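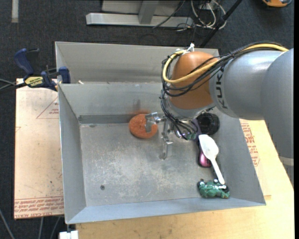

Picking cell at our returns site, what changed for us

partanen_k
I work with returned goods at Werngate. Before July we were sorting all mixed items by hand, 500 in one shift. Now the arm takes them from the bin and we only handle what it leaves. My back is better, but I am more tired in the head. Is it the same at other places?

Grurnness
Same with us. The company promised 95 percent without help. On a good day I think we see it. On soft toys and thin handles, no.

cerier109
I do not agree that it is more tiring. I lifted boxes for many years and I would not go back. You must ask for rotation, 40 minutes at the cell and then another task.

partanen_k
We asked. The answer was that one trained person per shift is enough.

Grurnness
Then this is a problem of the management and you should not blame the arm.

partanen_k
I did not blame it. But two colleagues were moved to packing and they did not choose it. For them it is the same thing.

cerier109
Fair point. Did they keep the same pay?

partanen_k
The same pay, but they lost the evening extra.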